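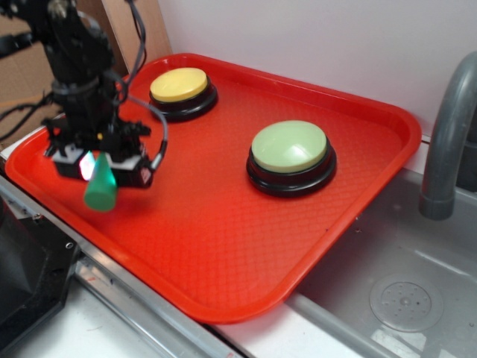 Grandov House, kitchen and games meeting, Sunday, notes by me again

We started late as the kettle had only just gone on and I wasn't going to take notes without a tea. I've written this up from the back of an envelope plus what I could remember, so if I've put words in your mouth, tell me and I'll change them. Eero Juntunen chaired from the stool by the fridge. Both floors were there, plus flat 10, who came down halfway through with a plate of flapjack and was made very welcome. Flat 13 sent apologies by text and a long message about the bin lids, see item 5.

1. Last time's notes

Agreed, with one correction. I'd put that Eero offered to regrout behind the sink. He says what he offered was to "have a look at" the grout, and he has now had a look at it. So that's done, apparently! I asked whether anybody would be doing anything with the grout after it had been looked at and it's been carried over to next time.

The other thing left over was the drawer that sticks. Flat 6 rubbed a candle along the runner and it's much better, thank you. Please don't put the big ladle back in there, it lives on the hook.

2. The red tray

This took longer than any of us expected. You all know the one, red, rounded corners, raised rim, criss-cross pattern all over the bottom of it. It's been living on the worktop up against the wall next to the sink, at a slant, with one end sticking out over the sink, and opinion was divided.

Flat 2 doesn't like it. Her argument is that she comes in to fill a pan, the end of the tray is in the way, she nudges it along with her elbow and one day the whole lot is going in the washing-up. She also said (fairly, I thought) that a tray is for carrying things and if it never gets carried anywhere then it's just a bit of red worktop.

Flat 6 does like it. He says the rim stops things rolling off, the pattern stops things sliding about, and before we had it there was always a button on the windowsill or behind the bread bin. I'm with him on that. It's also the only thing in the kitchen you can find with the big light off.

Eero asked if it could go straight, long side flat to the wall, so it's clear of the sink. We tried it in our heads and then argued about whether the toaster would fit, and flat 10 pointed out that we could move the toaster, and there was a bit of a silence because the toaster has been in that spot since before any of us moved in. Anyway. Agreed that the toaster moves down towards the microwave for a trial, and the tray goes straight and stops overhanging. If crumbs get in it we'll think again.

Cleaning the tray: that pattern on the bottom holds on to everything. Wiping it with a flat cloth just goes over the top. I've been using the old nail brush with a drop of washing-up liquid, going along one set of lines and then across the other, and it comes up lovely. Rinse, stand it on its long edge on the drainer, dry the rim with a tea towel. Not the good tea towel. Everything comes off the tray first, please, and goes on the shelf, because the buttons mustn't get wet underneath.

Action: me to put the nail brush in a mug by the sink with a label on. Eero to move the toaster.

3. The buttons

We've got the yellow one and the pale green one, both the big round sort with the domed top and the black base, and both are staying. Flat 2 asked again if we could have one for each team in a colour that people can tell apart in a dim room, as she says the pale green and the pale yellow look the same to her from the sofa after supper. I'd noticed this too and had been too polite to say. Somebody suggested red and was reminded what colour the tray is.

In the end we thought the easy answer is to always keep them in the same places. So from now on the yellow button goes at the back, nearest the wall, and the green one further forward and over to the right, with a good bit of tray between them. That gap matters. At the last games evening they'd crept together and flat 6 and I went for the same one and I had a sore knuckle for two days (he has apologised, it's in the notes now, we can all move on).

On batteries, flat 10 has offered to be in charge of them. There's a pack in the drawer under the microwave, and the little screwdriver is in with them, and could it please go back in with them. If a button starts sounding sorry for itself, leave a note on the fridge and she'll sort it out. We also talked about ordering a spare from Tolulico. Their last delivery to us went to the Irkon office across the yard and sat on their reception desk until I went over about something else altogether. They were very nice about it. Agreed to hold off on a spare until one of these two gives up.

There was some talk of recording our own noises. I'm against, having heard flat 6's ideas. No decision.

4. The green block

For flat 10's benefit we went through what the green block is for, and I'll put it down properly since it comes up every time and we all tell it differently. It's the short round one, a plain green cylinder with flat ends. In our game (we call it Iyamu, long story, ask Eero when you've got an evening free) the block shows whose go it is. If it's standing up on its end, the round is on. If it's lying on its side, the round is off and anybody who presses a button loses the point. That really is all there is to it. You keep one eye on the block and one on whoever's reading the questions, and you don't press when it's down.

The trouble is that round things roll. On the table it used to be off the edge and under the dresser before the reader had got to the end of the sentence. On the tray it stays put much better, which was flat 6's other point in item 2 and I said I'd make sure it was written down.

Eero raised the matter of people knocking the block over with a sleeve and then claiming it was called. After a bit of back and forth we agreed that a sleeve doesn't count, the block goes back up and the question's read again. If it happens twice in a round, sleeves get rolled up. Flat 2 voted against on the grounds that it gets chilly in here, and flat 10 said she'd bring a fingerless glove, and I've no idea if that was a serious offer.

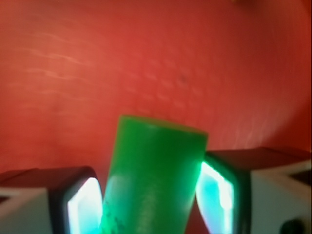

5. Bins

Flat 13's message in short: the lids aren't being shut and something has been at the food waste. She suspects a fox, flat 2 suspects next door's cat. Please shut the lids all the way down until they click. If the food bin is full, tie the bag and take it out, don't balance the next thing on top. I know we say this every time.

The tall cardboard that turned up in the recycling last week wasn't flattened. Whoever had the new lampshade, we know a lampshade came, and it's a nice lampshade, but do flatten the box.

6. The sink end of the kitchen

With the tray moving, there's a chance to sort out that whole end, and everybody suddenly had views. What we settled on:

Washing-up liquid and the sponge go on the right-hand ledge. The sponge gets changed when it starts to smell, and you don't need to ask first.

Nothing is left soaking overnight. The porridge pan is the usual culprit and its owner was in the room and went rather pink.

The wall next to the worktop wants a wipe now and again, it's white and it shows every splash. A damp cloth is plenty. Please don't use the scouring side of the sponge on it, we had a dull patch by the cooker that way.

The tray is for the buttons and the block. It isn't for post, keys, half a lemon or a phone on charge. I'm looking at nobody in particular, though the lemon was definitely from upstairs.

Flat 6 offered to put a strip of tape on the worktop to show where the tray goes once it's been straightened up. Flat 2 said that'd look like a car park. I think a couple of small pencil marks would do it and I said so,

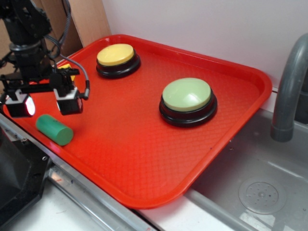

and in the end that's what we went for, pencil at two corners, rubbed out if we hate it. Eero has the pencil. He also wants it noted that he isn't against tape as such.

7. Next games evening

It'll be in October, the first week if the downstairs heating's been looked at by then and the second if it hasn't. Start at 7 for soup, first question at half past, whether or not you've finished your soup. Flat 10 has offered to do the soup (leek and potato, and she'll leave the cream out of one pan). I'm on bread. Flat 6 is reading the questions and has promised not to do the geography round again, after last time.

Teams: yellow button is ground floor, green button is upstairs, same as before. Flat 10 can pick, being new, and said she'd decide on the night depending on who had the better snacks.

The kitty stands at £14. We spent the rest on batteries and a replacement for the jug. Eero keeps it in the cocoa tin, and the receipts are in there too, if anybody wants to go through them with a floury hand.

8. Any other business

The question cards. Flat 2 has been through the whole box and there are 198 left that we haven't used or ruined. She's taken out the ones with tea on and the one about the capital that isn't the capital any more. If you've got cards at home from when we played at yours, could you bring them back, there's a gap in the music section.

Flat 6 asked if the oven glove could be washed. Yes. He's going to wash it.

The tap drips if you turn it off gently. Turn it off as if you mean it until Eero has had a look (an actual look, with a spanner, he's promised).

Flapjack was finished during item 6. Recipe to follow, if flat 10 will part with it. We packed up just as it was getting dark, and the next meeting's in here again after the games evening, same stools, my turn to bring the biscuits.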